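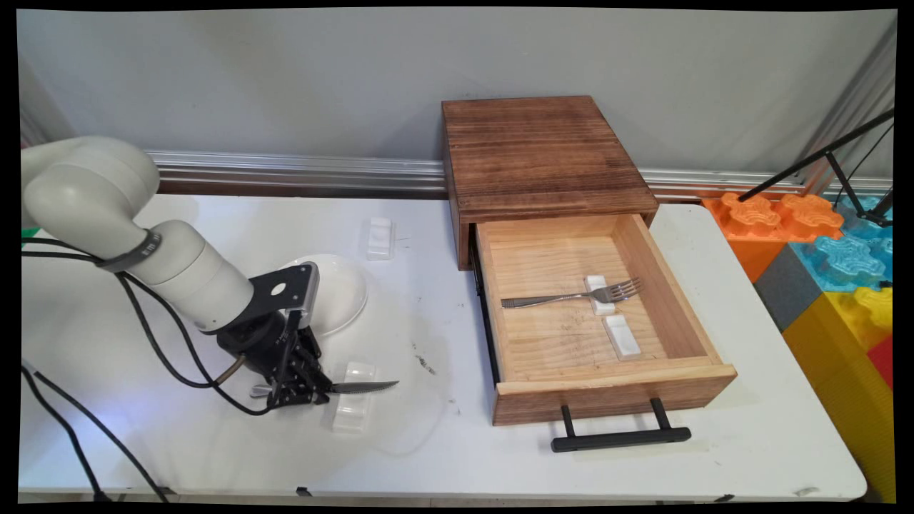 # フライトシム用アドオン「Drerkero」制作レポート

今学期の課題は「既存ソフトの拡張を一つ作って、使える状態まで持っていく」というもの。うちの班は三人で、私とRongrong BaiさんとMarius Gavrilăさん。三人ともフライトシムで遊んでいるので、テーマは五分で決まりました(その後の仕様決めには三週間かかったけど)。

作ったのは、グライダーのウインチ曳航を再現するモジュールです。名前はDrerkero。意味はありません。Mariusさんが寝ぼけて打った変数名がそのまま残りました。

## 何をするものか

滑走路の端にウインチを置いて、ケーブルで機体を引っ張り上げます。パイロットは機首を上げて、いいところでケーブルを切り離す。それだけなんですが、やってみるとすごく忙しい! 引っぱりが強すぎると速度超過、弱いと失速。最初のころの私はほぼ毎回、滑走路の真ん中あたりで草むらに戻っていました。

設定はテキストファイル一つで、機体ごとにフックの位置、ケーブルの長さ、切れる張力を書けます。標準のケーブル長は200メートル……と最初に書いたのは私の勘違いで、これだと上がりきる前に終わってしまいます。テスト用の値としては便利なので、短縮版プリセットとして残しました。

## 分担

- 物理計算:Rongrongさん
- シム本体との接続、設定ファイルの読み込み:Marius さん
- ウインチの3Dモデル、音、マニュアル、このレポート:私

音はけっこう頑張りました。ウインチのうなりは家の掃除機を録って、低くして重ねたものです。掃除機だと見抜いたのは今のところ母だけ。

## ケーブルの計算で詰まった話

いちばん時間を食ったのがここです。最初はケーブルを一本のバネとして扱っていました。静かな日ならこれで十分飛べるんですが、横風を入れたとたん、機体がびよんびよん跳ねる。バネを硬くすると今度は計算が発散して、機体が空の彼方へ消えます。一度、高度計が2866で固まったまま動かなくなったことがあって、Rongrongさんはその画面を壁紙にしていました。

次に、ケーブルを30個の節に分けて、節どうしをつなぐ方式にしました。たるみも出るし、見た目もぐっとそれらしい。ただし重い。私のノートPCではカクカクで、ファンがずっと叫んでいました。結局、節は27個まで減らして、計算の刻みを描画と切り離すことで落ち着きました。三つ減らしただけで何が変わるのと思われそうですが、効いたのはたぶん刻みのほうです。節の数は、Mariusさんが途中でいじった値が安定していたのでそのまま、というのが正直なところ。

それと、切り離しの瞬間の処理。ケーブルの力を一気にゼロにすると機首がガクンと落ちるので、短い時間をかけて抜くようにしました。実機ではどうなのか本を何冊か見たけれど、シムに使える数字までは見つけられませんでした。なので、この時間は三人で飛んで多数決で決めた値です。
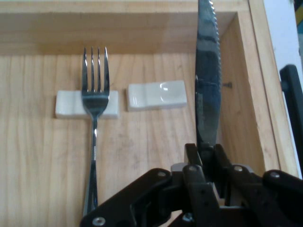
もう一つ、フックが二か所ある機体の問題もありました。曳航機用の前のフックと、ウインチ用の重心寄りのフックがあって、前のほうにつなぐと機首が上がらず、だらだら低く走っていきます。設定ファイルでは先に書いたほうを使う仕様だったので、書く順番で挙動が変わってしまう。これは`hook_type`という項目を足して直しました。

## テスト

テスト用の飛行場は二つ作りました。平らで広いDreltineckと、滑走路の先が斜面になっているStullcombe。どちらも架空の場所です。確認したのは次のような項目。

1. 無風で、最後まで引いて自分で切り離す
2. 横風で同じことをする
3. 途中でウインチを止める
4. 切り離しボタンを押さずに放っておく

1と2は問題なし。3は、Dreltineckならまっすぐ降りられます。Stullcombeは高度によってはかなり怖いです(Mariusさんは降りられる、私は降りられない)。4は自動で外れるはずが、シムを一時停止して再開すると、外れた扱いなのにケーブルの絵だけ機体についてくるバグが出ました。旋回するとケーブルが地面をなぎ払っていって、ちょっと楽しい。でも直しました。

同じ学科のYuさんにもマニュアルだけ渡して触ってもらいました。返ってきた感想は「インストールの手順2で迷子になった」。フォルダ名がマニュアルと実物で違っていたんです。書いた本人だとまったく気づけません。ついでに画面写真も撮り直しました。

## まだできていないこと

マルチプレイでは、ほかの人からケーブルが見えません。機体だけが急角度ですーっと上がっていくので、知らない人が見たら相当ふしぎだと思います。位置を送ればいいだけ、と最初は考えていたんですが、節の位置を全部送ると通信量が大変なことになるので、両端だけ送って残りは受け取った側で描く案をRongrongさんが試しているところです。

あとは、ケーブルが落ちてくるときの小さなパラシュート。モデルはもうできています。色は赤と白で迷って、まだ決めていません。開くタイミングの処理ができたら、次の版に入れます。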